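Assunto: Re: [clube-robotica] Dúvidas sobre a tarefa dos potes e a visita de junho

Olá a todas e a todos,

Desculpem a demora em responder, a semana foi comprida e eu queria sentar com calma antes de escrever. Vou pegando as perguntas pela ordem em que chegaram à lista e depois acrescento umas coisas minhas, como de costume.

> Boa tarde, pessoal do clube.
> Entrei na turma nova e ainda estou me situando. Três dúvidas:
> a tarefa do pote conta para o desafio Lavis ou é só treino? Quem
> usa a garra da esquerda precisa combinar os movimentos com quem
> usa a da direita, ou cada um segue o seu ritmo? E dá para levar
> pote de casa? Tenho uma coleção vergonhosa de potes sem tampa.
> Obrigada desde já e desculpem se isso já foi respondido.

Antes de mais nada, seja muito bem-vinda! E não precisa pedir desculpa, que o arquivo da lista é um labirinto até para mim, que escrevi metade dele.

Sobre o Lavis: conta, sim. A tarefa do pote entrou no desafio deste ano junto com a de dobrar pano e a de empilhar copos, e cada equipe entrega 14 repetições de cada uma. O treino livre não entra na soma, mas guardem tudo mesmo assim, porque a equipe de Barros vai precisar de material para testar o programa que separa as tentativas boas das ruins. No ano passado apagamos coisa demais e depois foi um lamento geral.

Sobre combinar os movimentos: combinem! É a parte mais bonita do exercício e também a mais difícil. O pote passa pelas duas garras, e se uma fecha com força enquanto a outra ainda procura a borda, ele gira e escapa. Sugiro que uma pessoa segure firme e a outra se aproxime devagar, falando em voz alta o que vai fazer ("vou encostar", "fechei", "pode soltar"). Parece bobo, mas em três sessões a turma pega o jeito e já nem precisa falar. As pontas amarelas ajudam muito a ver onde o dedo termina - usem isso a favor de vocês, olhem para a ponta e esqueçam o resto da garra.

Sobre os potes: traga, traga todos! Só peço que venham lavados. Os transparentes são os mais traiçoeiros, porque somem contra a mesa branca, e justamente por isso queremos mais deles. Sem tampa não tem problema nenhum. 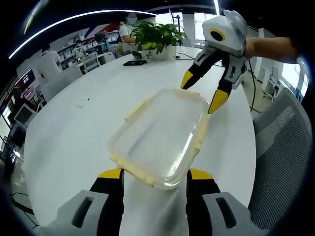 O pote transparente entre as duas garras, na mesa redonda.

Agora os meus recados. O primeiro é sobre os cabos: quem trabalha de pé, por favor, confira por onde o fio desce antes de começar e avise os colegas que vão passar por ali. O segundo é sobre a visita da Omdale, que continua marcada para junho. Eles querem ver uma sessão comum, com os erros e tudo, então não preparem apresentação nenhuma. Vou pedir que cada equipe deixe 5 minutos para conversa no final, e só.

O terceiro é dinheiro, sempre ele. A Zendberg confirmou os 2000 reais para peças de reposição. Já tenho na lista dedos novos, parafusos e um jogo de chaves que não espane no segundo uso. Se a equipe de vocês precisa de mais alguma coisa, respondam a esta mensagem (para a lista, não só para mim, senão eu perco).

A sala abre às 14h, como sempre. Quem puder chegar um pouco antes me ajuda a carregar as baterias.

Um abraço grande, e até lá,
a coordenação do clube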